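Open day at the Fiston towel finishing unit, Brorbridge
Visit report, Oct 5, 2022

Fiston opened its Brorbridge unit to trade visitors for one afternoon. The unit does no weaving. Cloth arrives as finished rolls or as cut and hemmed pieces, and everything done on site comes under inspection, folding, packing and dispatch. I went mainly for the folding and packing, having seen enough looms in July at the Taheri mill to last me a while.

Parking is at the rear, next to the dispatch doors. Sign-in took ten minutes because the badge printer had run out of stock and labels had to be cut from a carton roll. Visitors were split into two groups. Mine started at goods-in and worked forward, and the other went the opposite way, so we met in the corridor by the conditioning room and had to wait there while the groups passed.

Goods-in

Incoming cartons are weighed before they are opened and the weight is checked against the delivery note. Cartons outside tolerance go to a side rack with a yellow card. Most weight errors are moisture, according to the unit. Cotton terry picks up water from the air on the road, and a carton that was correct at the mill can be over on arrival. Microfiber moves much less, so for those cartons a weight error usually means a miscount.

From goods-in the cotton goes to the conditioning room overnight. The room is small and has a good door seal. Pieces lie flat on open racks, never more than a few deep. Microfiber skips this step and goes straight to inspection.

Inspection

Each towel is opened, checked on both faces, and turned once to look at the hem. The list of faults on the wall was longer than I expected and worth copying down:

Pulled loops longer than the pile height
Skipped stitches at the hem or side seam
Loose fibers at a cut edge
Shade difference between body and border
Print or woven lettering out of line with the border
Oil marks, pen marks, stains of any kind

Pulled loops are trimmed and the piece passes. Edge fraying is harder to judge. A few loose fibers on a microfiber edge are accepted in the economy grade and rejected in the retail grade, and the same piece can be moved from one to the other at the inspector's table. I would have liked to see a reference sample for this, but there was none out.

The previous day's board showed 1066 pieces inspected and 917 passed without rework. The remainder had been trimmed, regraded or set aside for return, with no split given between the three.

Folding

Three folds are in use. The first is a plain quarter fold for stacked goods. The second is a long third followed by a half, which puts the border on the outside. The third is a roll, used for small pieces that go into gift sets. The choice depends on the product sheet and on where any lettering falls. Lettered towels are folded so that the word can be read on the front of the stack, and this takes more handling than a plain piece because the fold line has to be set from the lettering and not from the hem.

Terry does not hold a crease. It holds a bend, and the bend relaxes. Folded thickness is therefore measured under a light plate after a short rest, and the pack size is set from that figure. Microfiber has the opposite problem - it slides on itself, so a stack of folded pieces will walk if the table is tilted even slightly. The legs of the folding tables are leveled monthly and the date is written on a tag under the top.
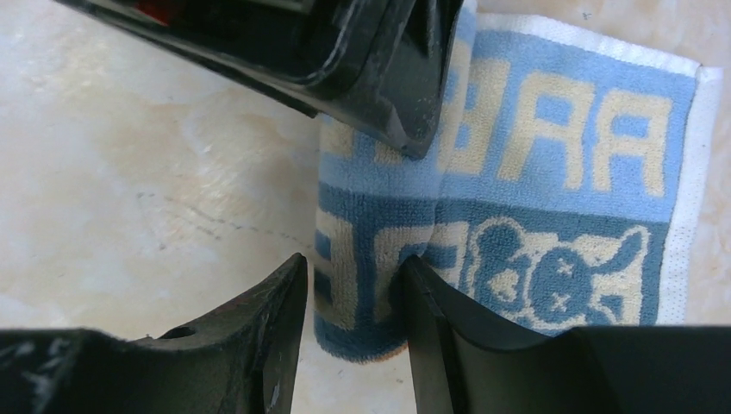

Terry towel in two blues and cream, with cream block lettering.
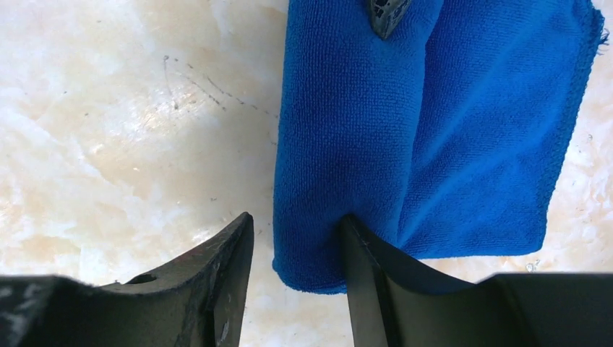 Microfiber, royal blue.

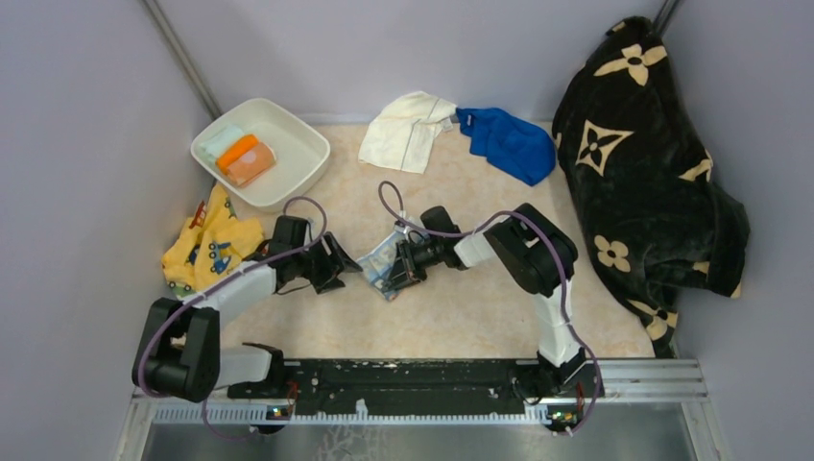 Small plastic pack, bluish contents.

Packing

Single pieces go into film bags, multiples into paper bands and then into cartons. The film comes from Giklow and is supplied in two gauges. The thinner one is used for small goods. It packs well but creases at once and stays creased, so a bag that has been moved twice already looks old. The heavier gauge looks better on a shelf, though it traps more air and needs a vent hole near the seal, and the vent lets in dust during storage. The unit has tried both on the same product and currently runs the thinner film for anything smaller than a hand towel.

Air is pressed out before sealing. Too little pressure gives a pillow that will not sit flat in the carton. Too much marks the pile, and on dark shades the mark can still be seen when the bag is opened at the other end. Blue was mentioned more than once as the shade that shows it worst after black.

Seals are tested by pulling one bag per carton. The test is destructive, and the towel goes back to the folding table. Labels are applied after sealing, on the face away from the seam. I saw a few labels placed across a film crease, which will make the code hard to scan. The visitor next to me, who buys for a hotel supplier, picked out the same ones.

Cartons

The carton range has been cut to two sizes. The smaller takes film-bagged goods, the larger takes banded stacks. Bath sheets fit the larger one only in the quarter fold and with the flaps under some strain. Void fill is brown paper. Carton marking is by stencil on the short side, so that the code can be read when the pallet is wrapped.

Dispatch

There was little to see at dispatch by the time my group arrived. Most of the day's pallets had left before noon. The wrap station was shut down for cleaning. The lane markings on the floor are new and clearly laid out, with separate lanes for returns and for goods waiting on paperwork.

Questions at the end

These were taken in the canteen, with coffee. The main points raised:

Lead time for lettered goods is a week longer than for plain. The extra time is at the mill.

Mixed cartons, cotton and microfiber together, are not offered. The conditioning step makes it awkward to bring the two together at the same hour.

Paper bags in place of film are under trial for the gift sets. A sample was passed around. It was stiff and tore at the fold, and the unit said a softer grade was on order.

Return of used film is not available at present.

Sample packs were handed out at the door. Mine held one plain terry hand towel in off-white, quarter folded, in the heavier film. I weighed it at home before and after a night on an open shelf and it had gained 2 grams. The hem was straight, with one skipped stitch near the corner.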